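The Shirt Drawer

I own too many soccer shirts. My sister Nokuthula Van Wyk (same surname, better drawers) has been telling me so since we shared a bedroom, and last February I finally pulled the whole lot out to see what I was dealing with. It took up the bed, the chair and most of the hallway, and I had a lovely time, to be perfectly clear! I meant to get rid of half of it. I got rid of one pair of socks.

If you grew up in a town with a small club, you'll know how this starts. Ours was Prillow, and the ground held 2,535 people if everybody breathed in. My first shirt came from the hut by the turnstiles, two sizes too big so it would last, and it did last, right through middle school and a very unfortunate growth spurt. The badge peeled off in the wash and my mother sewed it back on upside down. I wore it like that for a whole season and got into exactly one argument over it.

Then there were the away shirts. Prillow changed theirs every summer, usually for the worse. There was a mustard one. There was a purple one with a sort of lightning pattern that made the midfield look like a bowling alley carpet, and of course that's the one people will pay silly money for now. I was at the Edow game when they first wore it (2,136 in the crowd, I still have the program) and the groan when they ran out was louder than anything we managed for the goals.

I've tried to work out why I keep buying them. Part of it is that I can't remember years very well, but I can remember shirts. Ask me when I moved apartments and I'll stare at you. Ask me what Prillow were wearing and I can tell you who was in goal, what the pies cost and which of my friends had just been dumped. The Motaung shirt, a gift from an uncle, is the summer I learned to drive. The long-sleeved Arnus one is the winter the boiler went, when I slept in it for almost 30 nights and got very fond of the collar.

My sister thinks this is sentimental nonsense. She has one shirt, from the cup run, and she keeps it in tissue paper. We went to that quarterfinal together, standing behind a man with an enormous flask, and she cried when we went out on penalties and has denied it ever since. The attendance was 2,501 and I'd say every one of them has told me they were in the front row.

So what do you do with a pile like mine? I asked around and got some decent advice, most of which I've even followed. Wash them cool and inside out. Keep them away from the dryer if there's any printing on the back. And fold them loosely, with the numbers on the inside, so you don't get a crease running through your favorite striker.
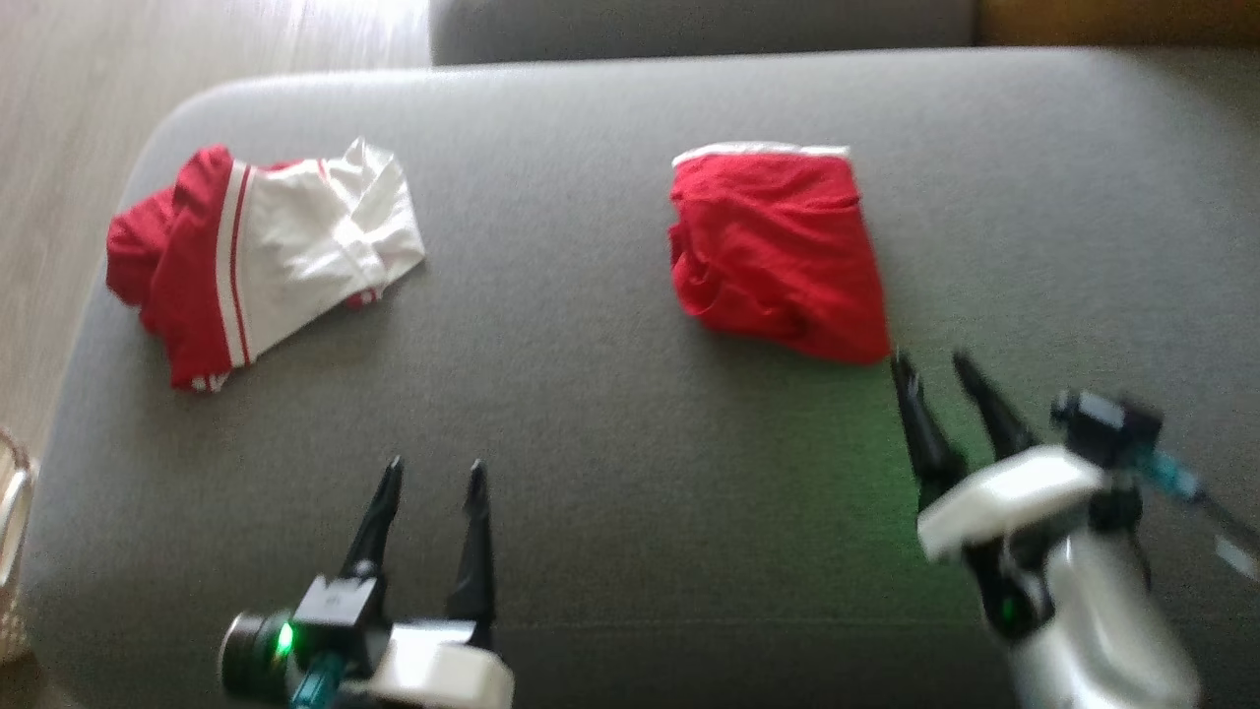
The ones that got away

I can't finish without mentioning the green goalkeeper shirt. I lent it to a boy called nothing I'll print here, he moved to the coast, and that was that. I've looked for another one at every flea market and yard sale since. Once I found the shorts, which was almost worse. I bought them anyway, and they're in the second drawer down, under the mustard.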